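Monday, December 20, 2021

Sinitz simulator - contact tuning and sensor noise, continued from last entry

Picked up from the friction problem. The differential-drive model (Brananach base, 2 driven wheels plus rear caster) still drifts left on a straight-line command with both wheel velocities equal. Drift was there with the default contact material and with the rubber-on-concrete pair, so I stopped blaming the material table and went through the model file.

Cause: the caster inertia tensor was entered in the parent frame and the parser reads it in the body frame. Off-diagonal terms ended up on the wrong axes. Diagonalized it, re-entered, reran. Heading error on the long straight now stays inside the noise of the logger. Left the old file in the archive folder with the suffix _badinertia so it does not get reused.

Note for whoever edits the base next: the importer does not warn about this. It only checks that the tensor is positive definite, and the wrong one was.

Time step

Ran the same course at three step sizes. At the coarsest the wheels chatter on the ramp edge and the solver reports penetration on nearly every contact. At the middle setting the chatter is gone on the flat but comes back at the top of the ramp. The finest is clean but runs well under real time on the desktop machine. Settled on the middle step with solver iterations raised to 50. Ramp is acceptable, speed is acceptable. Will revisit if we add the tracked model.

Raising iterations above 50 made no difference I could find in the logs.

Range sensor

The Flerlow plugin adds Gaussian noise to each ray independently. Fine for a first pass, but the bench data shows errors that are correlated between neighboring rays, mostly on dark surfaces at shallow angles. Wrote a small filter that draws noise on a coarser grid and interpolates across rays. Looks closer to the bench logs by eye. No proper comparison yet.

Also found that the plugin clips at maximum range before adding noise, so some returns come back beyond the stated limit. The mapping node throws those out without a message and the map gets holes along the far wall. Swapped the order locally. Should be reported upstream with a minimal world file.

Batch run

Seed fixed at 678, 15 runs on the warehouse course, same controller throughout. Two of the runs ended with the base stuck against the door post. Both had the same approach angle, and in both the local planner kept switching between two equal-cost paths until the timeout. This is a planner problem and I am not going to hide it with contact settings. Added a small penalty for changing side, not tested yet.

Remaining runs completed. Logs are in the Lưu folder on the shared drive, one subfolder per run, controller config copied into each. The summary script still expects the old column order, so do not trust its totals until that is fixed.
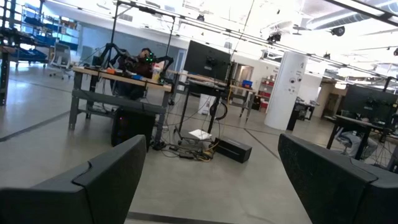
Arm model

Started on the joint limits for the arm. The exported description has position limits but effort limits are all zero, and the simulator takes zero to mean unlimited. The arm will therefore hold any payload at any reach, which makes the grasp results useless. Put in the datasheet values for the shoulder and elbow. The wrist values are missing from our copy of the datasheet, so I used the elbow value scaled down and marked the line in the file.

Self-collision is off between adjacent links and on for everything else. With the full meshes this is slow. Replaced the forearm and upper arm with capsules - much faster, and the clearance lost at the elbow is small enough to ignore for now. Gripper keeps its mesh.

To do

- fix column order in summary script
- rerun the two stuck cases with the side-change penalty
- wrist effort limits, find the full datasheet
- minimal world file for the range clipping bug
- check whether the arm file has the same inertia frame mistake as the caster, link 4 looks suspicious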